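Storage notes: winter squash in a heated building

The November crop came in drier than last year's, and most of the questions sent to this newsletter have been about where to keep it. The short version is that a cool room beats a cold one. Squash is injured by chilling below 50 degrees Fahrenheit, and the damage stays hidden until the fruit is brought back into a warm kitchen, where it breaks down from the inside within days. An unheated garage in this area is too cold from the first hard frost on. A refrigerator is too cold at any time of year, except for cut pieces.

Aim for 50 to 55 degrees and a relative humidity between 50 and 70 percent. Below that range the flesh loses water and turns stringy. Above it, mold starts at the stem scar. A spare bedroom with the register closed will usually hold these conditions if the door is kept shut. Put a thermometer on the floor and another at shelf height before you commit, as the two readings can differ by several degrees along an outside wall.

Curing. Buttercup and hubbard types do not all gain from curing, and acorn types lose quality from it. For butternut, hold the fruit at 80 degrees for ten days with air moving past it. Kabocha needs less heat but more time after harvest: the starch converts to sugar in storage, and fruit eaten in the first week is dry and bland. Mateja Vasić has kept records on her kabocha for 9 seasons and does not cut the first one until it has rested a full month.

Stems. Leave an inch or more attached. Fruit with a broken stem should be set aside and used first, whatever its size. Do not carry squash by the stem.

Variety results. We grew two selections side by side in the lower beds. Bandus gave 13 sound fruit from 3 hills, with thick skin and a small seed cavity. Perić set earlier but showed sunscald on the exposed shoulders, and most of it had softened at the stem end by midwinter. Both were grown without irrigation after fruit set. The soil there is a silt loam with poor drainage on the north side, so these results may not carry over to sandier ground.

Containers. Shallow boxes are better than deep ones. Store fruit one layer deep, not touching, on newsprint or slatted shelving. Avoid sealed plastic tubs. Keep apples and pears in a different room, as the ethylene they give off yellows green-skinned types and shortens their life. Wiping the skins with a dilute bleach solution before storage is common practice and does no harm if the fruit is fully dried afterward.

Inspect every two weeks. Turn each fruit, press the blossom end with a thumb, and take out anything that gives. A soft spot the size of a dime can be cut away and the rest cooked the same day.

Seed from the Bandus planting will be at the Stiltasska seed table again, in plain envelopes marked lot 518. It was open pollinated with no isolation distance, so expect some crosses if you plant it. Please take one envelope per household and write the lot number on your row marker.
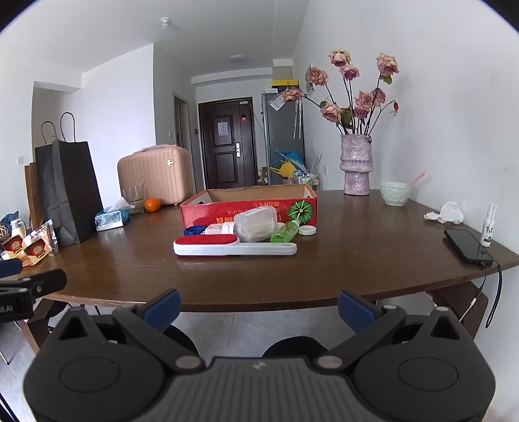
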